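**Thread: Mixed-faith couples and the marriage course, is it worth it?**

**pell_row22**
Hello all. English is my third language, so please be patient with me. My fiancée belongs to a church and I do not belong to any. Her pastor will marry us, but he asks that we first take the course called Benum. It is 10 evenings, in the parish hall in Ilenness. I have nothing against it, but I am afraid that I will sit there as the guest who must be converted. Did any of you take it as the outside person? Wedding is in July.

**marrowfat**
We took it, and my husband was the outside one. He was never pushed. Evening 2 is about money and it was the most useful talk we had before the wedding. Evening 7 is mostly prayer, and he just sat quietly.

**Tollgate_K**
I have to disagree a little. A course cannot be neutral when one side owns the building. Ours was friendly, but every question had its right answer already printed in the booklet. When I said I would not raise children in the faith, the room became very polite. We stayed married, but I don't thank the course for it.

**pell_row22**
Tollgate_K, this is exactly my fear. Did you tell the leaders about the children before you started, or only during?

**Tollgate_K**
Only during. It was my mistake. Tell them before.

**osier_bend**
I am religious and my wife is not, married long enough to have opinions. The big questions were easier than we expected, and the small ones were harder. Who gets up early on the day of worship? Do we fast in the same kitchen where the other person is cooking? Do we give a part of the salary to the church, and from which account? We wrote our agreement on one sheet of paper and we change it when life changes. At the moment we fight more about housework than about God.
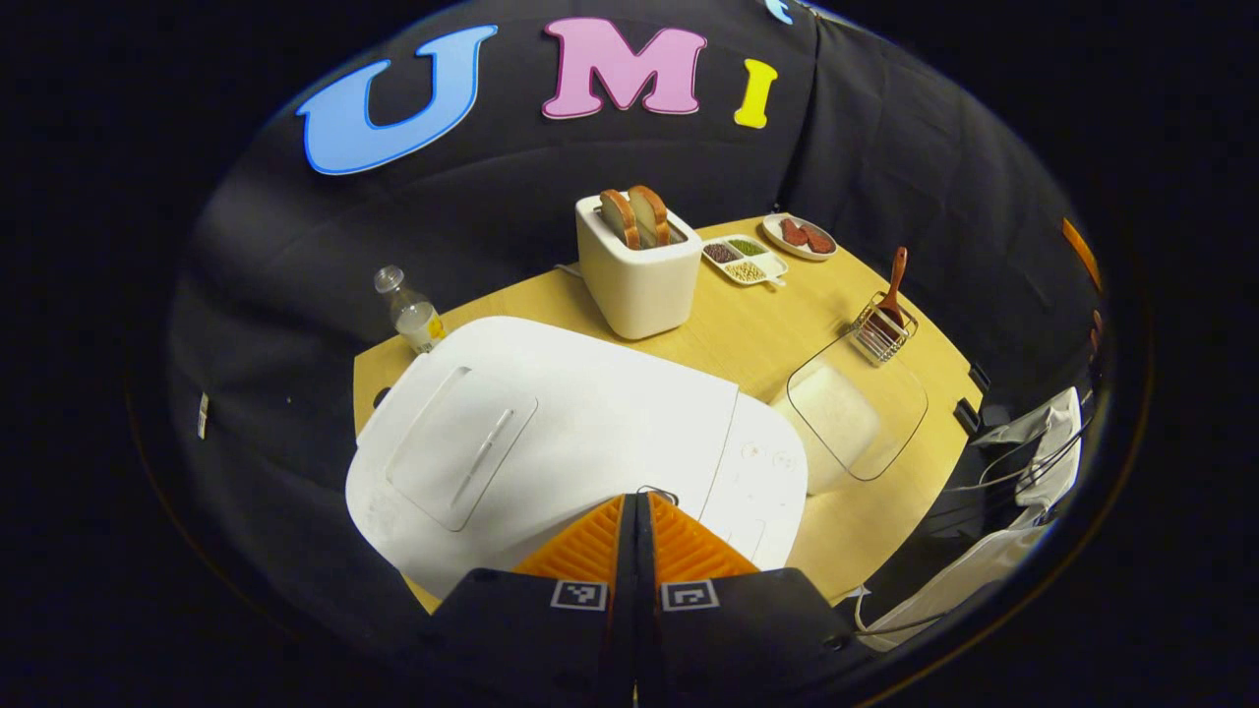
*a table, white appliance and little bottle included*

As for the course, I would go, but I would not expect it to decide anything for you. We used the Hrytsenko workbook at home in place of a course. It is dry, but it lets both people write their answers before they talk.

**marrowfat**
The workbook is good for people who like to write. My husband would have left it in a drawer. I think a room with other couples helped him, he heard that others were also unsure.

**Esto**
Moderator note: please keep to the question and do not argue here about which belief is true. The older thread on baptism is number 2758, you can continue there.

**pell_row22**
Thank you, all of you. I read your answers together with my fiancée. We will go to Benum, and before it I will write to the pastor what I can promise and what I cannot. She wants to try the workbook too. Osier_bend, did you both sign your sheet of paper?

**osier_bend**
Yes, both, and we put the date each time we change it. The last change was about Christmas at her parents.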